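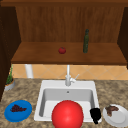
Go in November, said Jocelyn Ouellet, before I'd even got my coat off, and go on foot, and don't book the last night until you know how your knees are doing.

I'd come to ask about the Clanine, the long river path that begins in the hills behind Alcombe and wanders down to the sea, and I had a page of sensible questions ready. I didn't get to the first of them for a good twenty minutes. Jocelyn has walked the whole thing five times, in both directions, and talks about it the way other people talk about a band they saw before it was famous.

"It's 337 kilometres if you stick to the waymarks," she told me, "and I have never once stuck to the waymarks. There's a chapel you'd miss. There's a bakery you'd miss! The path goes along the top of the bank there and the bakery is down behind the lock, and you can smell it and not see it, and people just walk past looking puzzled."

She first went because a cycling holiday fell through. Her bike had gone to the wrong port, the tickets were paid for, and the man at the ferry desk drew her a map on the back of a luggage form. She still has the form. It's gone soft as cloth along the folds and the river on it is quite wrong, it bends the wrong way after the second bridge, but she took it with her the next three times all the same.

So what does a day on the Clanine look like? Early, mostly. She likes to be out by seven, with the mist still sitting on the water, and to have the bulk of the walking done by lunch. "In the afternoon you're just a person in a village. You sit down. Somebody's dog comes over. I've had some of my best conversations at three o'clock with my boots off."

The stretch she loves most is the upper one, where the river is narrow enough to throw an apple across and the path goes in and out of beech woods. There's hardly anywhere to stay up there apart from Haddad, a guesthouse with four bedrooms and a stove you can hear from the road. You need to ring ahead and you need to let it ring. Supper is whatever is being cooked. On her second visit it was a bean stew with so much garlic in it that she says she could still taste it at the estuary.
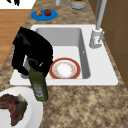
But isn't it lonely, a reader asked when I mentioned in last month's newsletter that I'd be doing this interview, and isn't it all a bit grey at that time of year? I put both to Jocelyn and she laughed at the second one.

"Grey! It's orange. It's completely orange for two weeks, and then the leaves come down and you can suddenly see everything, all the farms and the old mill chimneys that were hiding the whole summer. I like it even better then." As for lonely, she thought about that for longer. She's gone alone three times and with her sister twice, and the trips with her sister were funnier and the ones alone were longer, by which she means they seemed to last longer, in a good way. She keeps a notebook when she's by herself. With her sister there's no time, they talk from breakfast on.

The highest village on the route has 170 people in it and a museum of clocks. I had assumed she was joking. She wasn't, and she spent a while describing the moment at noon when all the clocks go off, none of them quite together, so that midday lasts a couple of minutes. Admission is by knocking on the door of the house opposite. She recommends taking change.

I asked about kit, as I know many of you will want me to. Jocelyn is not a kit person. She walks in boots that have been resoled twice and a waterproof she describes as "formerly blue". The one thing she is firm about is socks: wool, three pairs, and change them at lunch whether you feel like it or not. For maps she uses the Plenorex sheets, which come in a set and are printed on something that survives a soaking. She cuts off the bits she isn't going to need and posts the finished sheets home as she goes, often with a note on the back to whoever is feeding the cat.

"You can do it with your phone," she said. "Lots of people do, and they get there. I just like a map on the table at supper. People lean over. They say, oh no, don't go that way, go round by my cousin's." 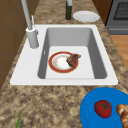
*White sink, tall grey tap.*

Below the woods the valley opens out and the walking becomes very easy, almost too easy, two or three days of flat towpath with poplars. This is where people give up, according to Jocelyn, and take the bus to the coast. She did it herself the first time and regretted it as soon as she sat down. Her advice is to break that section up with the market towns and to allow a whole morning for at least one of them. Buy cheese. Buy the small hard pears, which look like nothing and need a day in your pocket.

She also swears by the little passenger ferry that crosses at the widest point before the marshes. It goes when it's full or when the ferryman gets bored, and from the middle of the river you can look back and see the hills you started in.
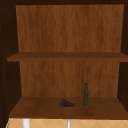

After the crossing there are two ways to the sea, and she wouldn't tell me which was better, only that the northern one has more birds and the southern one has a café. The last 300 metres are the same for both: over a footbridge, up a bank of shingle that slides about under your boots, and then the whole horizon at once.

"I always think I'll do something when I get there," she said. "Shout, or run in. The first time I ate half a sandwich. My sister took her boots off and stood in it up to her ankles and screamed, it was so cold, and there was a man fishing who moved his bucket further along."

What about the budget? Cheaper than she expected, every time. Rooms outside the summer are easy to find from the market towns downwards, breakfast is usually included and usually enormous, and the path itself costs nothing. Her one extravagance is a hotel with a bath at the end, and she books that only when she's past the ferry.

She's going again this autumn, downstream, with her sister and possibly her niece, who is eleven and has asked whether the clock museum has a gift shop. It does, in a way. There's a biscuit tin with postcards in it.

I've got my own Plenorex set on order, and I've started breaking in a pair of boots on the stairs.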